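How to Measure Your Room (and Your Doorways!) Before You Order a Sectional

Posted 16 Jul 2024 in Buying Help

We get more calls about this than anything else, so I thought I would sit down and write the whole thing out properly. Measuring for a sofa is easy enough, but measuring for a sectional takes a bit more doing, and there are a couple of spots where almost everybody slips up (me too, the first time, and I was already selling furniture by then). Set aside an hour, put the kettle on, and find a tape measure, a pencil and a roll of painter's tape.

Step 1. Draw the room

Grab any old piece of paper and sketch the shape of your living room. It doesn't need to be pretty! Mark the doors, the windows, the heat vents, the outlets and anything that sticks out of a wall, like a fireplace or a radiator. Then measure each wall along the floor and write the number right next to it on your sketch. Measure at the baseboard, not up at chest height. Baseboards eat up a little room on each side, and in an older house they can be surprisingly thick.

While you're down there, write down the height of your window sills too. If the back of the sectional is going under a window, you'll want to know whether it clears.

Step 2. Decide which way it turns

Sectionals are sold as left-facing or right-facing, and this is the part that trips people up. Stand where the TV would be and look toward the sofa. If the chaise is on your left, it's a left-facing piece. Write "left" or "right" on your sketch in big letters and circle it. Some makers do it the other way around, as if you were sitting down, so please check the drawing on the product page as well as the name. Our Grirnon and Petek sectionals both use the standing-in-front way.

Step 3. Tape it out on the floor

Find the overall width and depth in the product listing and mark that outline on your floor with painter's tape. Now live with it for a day or so. Walk around it with a laundry basket. Open the closet door. Let the dog have a look. You'll want enough space to get by comfortably on any side people use, and you'll want to be able to reach a coffee table without getting up.

If you're looking at a reclining model, like the Cerlow, tape a second outline for the fully open size. The footrests come out a good long way, and most of them need a gap behind the back as well. That gap is listed as "wall clearance" and it's easy to miss at the bottom of the page. 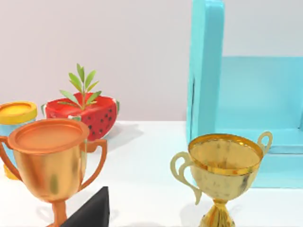
Step 4. Measure the way in

I can't say this strongly enough: a sectional that fits your room still has to get to your room. Start at the curb and follow the same path the delivery crew will take. Measure the width and height of every doorway with the door open, and measure the clear opening, from the door itself to the opposite side of the jamb. Measure hallways at their narrowest point, and remember that banisters, light fixtures and thermostats all count.

For stairs, measure the width, the ceiling height over the steps, and the landing if there's a turn. For an elevator, you need the door opening plus the inside depth and height.

Then compare those numbers with the largest single piece of your sectional. Most of ours come in 2 or more pieces, and each one is listed separately under "Carton sizes." The corner wedge is usually the awkward one.

Step 5. Check for things that come off

If it's going to be tight, don't give up yet. Legs often unscrew, and the backs on many recliners lift right off once you release a lever on each side. Taking a door off its hinges will gain you a little width too, and it's a quick job with a hammer and a nail to tap the pins out.

Step 6. Call us with your sketch in hand

Once you've got your numbers, give the Jetumico showroom a ring and we'll go over them with you before anything is ordered. We're open from 9 every morning except Sunday, and it helps to have the sketch right there on the table while we talk. You can also bring it in, along with a photo of the room on your phone, and we'll lay it out with you on the showroom floor.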